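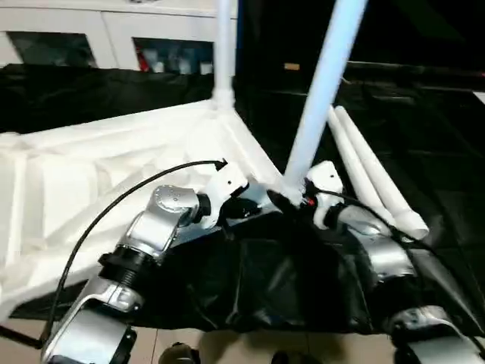
3.2 Frame, cover and the order of assembly

Figure 2. Collapsible frame with white tubing and corner connectors, fabric draped over it.

The units in this study belong to one family of household goods: light frames that fold or come apart, with a fabric part that hangs from the tubing or is pulled over it. They are sold as garment covers, small play shelters and storage bays. We chose them because the hard part and the soft part have to be handled together, and most earlier work on flat-pack assembly deals with boards and screws only.

Figure 2 shows the type of structure we mean. The tubing is white plastic, and white connectors join it at the corners. One pole stands upright while a second leans across at an angle. A leaning pole of this kind is common in our records at the middle stage of assembly and is the point where most of the lost time begins.

We drew our units from three product lines, referred to here by their trade names Disard, Orex and Fabbri. The three differ in how the tube meets the connector. Disard tubes push into a plain socket and hold by friction. Orex tubes have a spring button that clicks into a hole. Fabbri tubes are linked by an elastic cord that runs inside them, so the parts cannot be mixed up, but the cord pulls on the joints while the frame is being opened. The fabric was the one supplied with each unit.

In total we logged 502 assemblies by 37 participants. All of them were adults who had not put together the same model before. The work was done at a table or on the floor, as the participant preferred, with the printed leaflet from the box. No time limit was set. Sessions were held in a furnished room at the Waltico test house during March, and each one ended when the participant said the unit was finished.

We split each assembly into four stages: laying out the parts, building the base, raising the poles, and fitting the fabric. The leaflets give the stages in that order. Participants often did not follow it. In 137 of the assemblies the fabric was brought in before all of the poles were raised, usually laid over the base or hung from a single pole. Several people told us they did this to see which way round the frame should go. The leaflets for Disard and Orex mark the front of the cover but not the front of the base, so the cover was the only guide they had.

Early fitting of the fabric had a cost. Once cloth lies over a lower corner, the socket is hard to see and has to be found by touch. The weight of the cloth also pulls on any pole that is seated at one end only. With the Disard units this was often enough to draw the tube back out of its socket, and the participant then had to hold one corner steady while pushing at another. The Orex button prevented this when it had fully engaged, but a half-engaged button looked much the same as a full one from above.

Of the 137 early fittings, 68 led to the fabric being taken off again before the frame was complete. We count these as restarts of the fourth stage, even where the cloth was only folded back from one side. The remaining cases were finished with the cover in place throughout. Ewan Gillies coded all of the sessions for stage and restart, and unclear cases were settled by going over the session notes a second time.

Two kinds of fault were recorded at the end of each assembly. A seating fault means that a tube was not fully home in its connector. A tension fault means that the fabric was slack on one side and tight on the other - most often the result of a base that was not square when the poles went up. Both can be present in the same unit. We did not record creases or marks in the fabric, as these depend mainly on how the cover was folded in the box.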